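Progress Report: Aner Obituary and Burial Records Project
Submitted to the Torres Fund, 4/22/25
Prepared by Golnar Azimi, project lead

Work this period was on the obituary index and the cemetery transcription. Both are open to the public through the reading room at the Aner library, and the index can also be searched from home.

We have now indexed 449 death notices from the bound newspapers. Each entry gives the full name, maiden name where printed, date of death, surviving family, funeral home and place of burial. Wouter Stevens typed most of them and Siebe Kuipers checked every entry against the page. Of the total, 295 have been matched to a grave in the Plorell cemetery books. The rest are mostly people who moved away and were buried elsewhere, or whose notice says only that services were private.

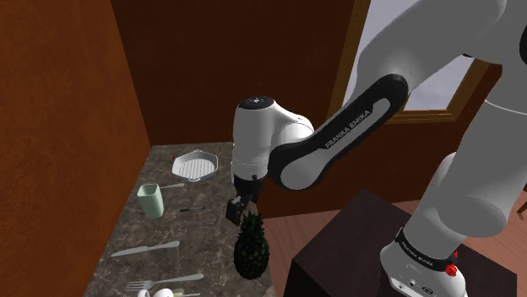
Transcription of the stones in the old section stopped in February on account of snow and started again when the ground cleared. Ten rows are done. Three rows along the north wall are still to do, and several markers there will need cleaning before they can be read. Prys Gethin has asked the cemetery office for permission and is waiting on a reply.

Families have sent in corrections, chiefly misspelled surnames and wrong birth years. We keep the wording of the printed notice as it was and put the correction in a separate field with the name of the person who sent it. Two families asked that a home address be left out of the online version, and we did so.

Spending is within budget. The scanner repair cost more than planned and was covered from the travel line. No change to the grant total is requested.

Next period we will finish the north wall, start on the funeral home ledgers that Wim Van Leeuwen has lent us, and print a bound copy of the index for the reading room.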